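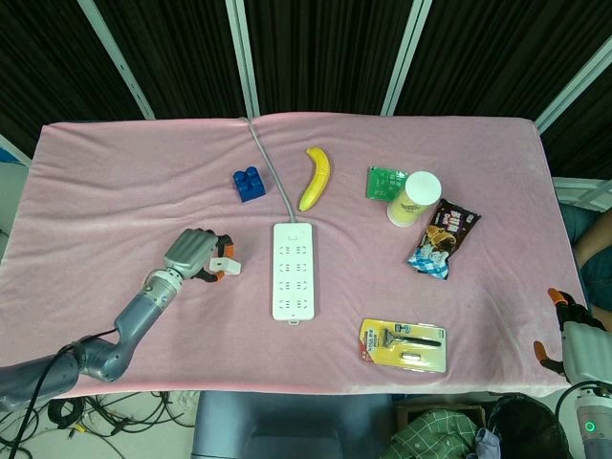 Department of Textiles and Household Studies, Lahtinen College

Chapter 2
Pile Fabrics in the Home

Fleece is a knitted cloth with a raised surface. Most of it is made from polyester yarn, which is knitted into loops, brushed with fine wires and then sheared to an even height. The air held between the fibres is what makes it warm — the yarn itself does little.

A fleece cloth laid over a table hangs in soft folds and creases only slightly. Cotton sheeting of the same weight creases sharply and has to be ironed.

This chapter deals with three questions: how pile is formed, how it wears, and how it should be washed. Section 2.1 covers knitting and brushing. Section 2.2 sets out the rubbing test used in the Sudus workbook, in which each sample is rubbed 2000 times and then graded for pilling.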